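Recording Bimanual Demonstrations for a Kitchen Tidying Policy

Last updated 26 January 2026

Contents
1. Before you start
2. Choosing the task and writing the prompt
3. Laying out the table
4. Setting the start pose
5. Recording an episode
6. Reviewing and labeling
7. Splitting and exporting
8. Common problems

This page covers collecting teleoperated demonstrations on a two-arm tabletop station and turning them into a training set. It assumes the arms are already calibrated and that the leader arms move the followers without visible lag. If they don't, see the Luro bring-up page first. Commands are given for the Gemness recorder, which is what we use, but the procedure carries over to any recorder that writes joint states, gripper positions and video against a shared clock.

1. Before you start

Check free disk space. Raw episodes are written uncompressed and converted later, and a full disk ends the session without a clean error in the current release.

Start the recorder in dry-run mode:

gemness record --dry-run --profile kitchen

The status line should show every stream as LIVE. A stream marked STALE is connected but has stopped sending new messages. Restart the driver for that stream only. Restarting the whole stack resets the clock offset and you will have to run the sync check again.

Run the sync check:

gemness sync-check

Close and open each gripper when prompted. The tool compares the gripper encoder trace with motion in the head camera and prints an offset per stream. Anything over 90 ms should be fixed before recording. Do not plan on correcting it in post. The export step can shift a stream by a constant, but an offset that large tends to drift over a session.

2. Choosing the task and writing the prompt

One episode holds one task. "Put the plates in the rack" is a task. "Clean up the kitchen" is a goal made of several tasks and should be recorded as separate episodes, each with its own prompt.

Write the prompt before the episode, in the session file, and read it back before you take hold of the leader arms. Operators who write prompts afterward describe what they did, including mistakes, and the prompts stop matching what the policy will be given at run time.

Use plain object names. Name the object by type and add color or position only where two objects would otherwise be confused. Keep the verbs to the list in verbs.txt. If you need a verb that isn't there, add it in a separate commit so that it gets reviewed. We once had "place", "put", "set" and "lay" in the same dataset with no difference in meaning between them, and merging them by hand took longer than the recording had.

3. Laying out the table

Layout is where most of the useful variety in a dataset comes from, and also where most of the accidental regularity gets in. Every session has a layout sheet with three columns: fixed, varied and distractor. Fixed items keep their positions for the whole session. Varied items move between episodes. Distractors are items that no prompt in the session refers to.

Put furniture-like items (racks, shelves, anything other objects go into) in the fixed column for the first session of a new task and move them to the varied column from the second session on. A policy trained on a rack that never moves will learn the location of the rack and ignore what the camera sees of it. This shows up in evaluation as a confident placement into empty air.

Keep the near part of the table clear at the start of an episode unless the task needs something there. It gives both arms room to leave the start pose without planning around objects, and it gives the operator a place to regrasp.
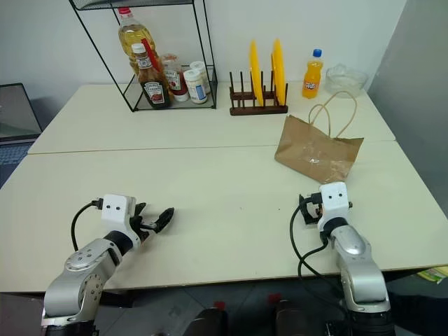
Distractors should be chosen to compete with the target in shape, color or position. A distractor that looks like nothing else on the table teaches the policy very little. Work from the prompt outward: list what the policy could confuse with the target, then put at least one of those things on the table. With a sauce bottle as the target, the tall bottle of yellow oil standing behind it in the wire shelf does this job well, and the orange soda on the other side of the plate rack gives a second bottle well away from the first. The squat bottle beside the sauce is a harder case because the shelf holds them close together, and episodes with that arrangement should be tagged "tight" in the session file. Transparent items such as the glass bowl get their own tag, "clear", whether they are targets or distractors. Depth on clear surfaces is unreliable and we want to be able to filter on it.

Bags need more attention than rigid containers. A paper bag changes shape every time it is handled, so returning it to a marked spot does not restore the layout. Record bag episodes with the opening toward the operator, away from the operator and to either side, and replace the bag when it no longer holds itself open.

Seams between tables are allowed. Mask tape is not. Tape marks used to reset object positions are visible to the camera, and a policy will happily use them. Reset from the reference overlay in the recorder window (press O) and leave the surface bare.

4. Setting the start pose

Send both arms to the start pose:

gemness home --both

The pose is defined in profiles/kitchen.yaml. The recorder adds a small random joint offset to each arm before every episode. Leave this on. With the offset disabled, the first second of every episode is identical, and the policy becomes brittle to any difference in how it is started.

Gripper opening is also randomized, independently for left and right. Do not correct it by hand before you begin. If the task calls for an open gripper, open it as part of the demonstration.

Check cable slack at the wrists each time you home. A cable that pulls tight near the end of the wrist's range adds a load that the operator corrects for without noticing, and that correction ends up in the data.

5. Recording an episode

Press the left pedal to start and again to stop. The right pedal discards the episode.

Wait one second after the start tone before moving. Move at a steady pace. Speed is a property the policy will copy, and a dataset in which one operator works twice as fast as another produces hesitant motion at run time. Godelieve Verbeke's reference recordings are in the shared folder under reference/pace. Watch a few before your first session and again if you have been away from the station for a while.

Use the arm nearer the object unless the prompt names an arm. For handovers, bring both grippers to the middle of the near table, close the receiving gripper fully, pause, then open the giving gripper. The pause matters. Without it the release and the grasp overlap in the encoder trace and the automatic segmenter joins them into one step.

If you miss a grasp, try again within the same episode. Recoveries are useful and should be kept. After 2 failed attempts on the same object, discard the episode and reset. Do not reach into the workspace with your hands while recording. If an object falls off the table, discard.

When the task is complete, back both arms away from the objects before pressing the pedal. Episodes that stop with a gripper still in contact give the policy no example of letting go and leaving.

Record in blocks of 5 episodes per layout, then change the varied column. Larger blocks are faster to collect but the gain in held-out success is small, as far as we have been able to measure.

6. Reviewing and labeling

Review on the same day. Open the session:

gemness review <session>

Each episode plays at double speed with the gripper traces underneath. Assign one of the following:

good: task completed, no retries
recovery: task completed after one or more retries
fail: task not completed
bad: recording fault, operator error or wrong prompt

Fail and bad are different. A fail is a valid recording of an unsuccessful attempt and is used to train the success classifier. A bad episode is excluded from everything.

The reviewer should be someone other than the operator. Kiri Ruddock maintains the review queue and will assign sessions on request. Where reviewer and operator disagree about a label, the reviewer's label stands and the operator can add a note.

7. Splitting and exporting

Split by layout, never by episode. Episodes within a block share object positions, and a random split puts near copies of the training data into validation. The recorder writes a layout ID to each episode, so this is one flag:

gemness export <session> --split-by layout --format bruro

Bruro is the format read by the current training code. The older Cartwright format is still supported for reading but drops the tags, so "tight" and "clear" filters will return nothing.

The kitchen set stands at 841 episodes after review. Check the manifest after each export and compare its episode count with the count in the review tool. If they differ, look for episodes with no label, which the exporter skips silently.

8. Common problems

Video is present but joint states are empty.
The recorder was started before the follower driver. Start the driver, confirm LIVE, and record again. The episode cannot be recovered.

The segmenter splits one grasp into several.
Gripper noise near the contact point. Raise grip_hysteresis in the profile by one step and rerun the segmenter. It does not touch the raw data.

The overlay does not line up with the table.
The head camera has been bumped. Rerun extrinsic calibration and record a new reference overlay. Episodes recorded since the last good overlay can be kept, but give them a new camera ID.

The policy reaches for the right object with the wrong arm.
Check the arm balance in the session report. If most targets sat on one side of the table, mirror the layouts for the next session. Mirroring the video in software does not work with this station, as the two arms are not mounted with exact symmetry.

Export fails with "unknown verb".
A prompt uses a verb missing from verbs.txt. Correct the prompt in the session file and export again.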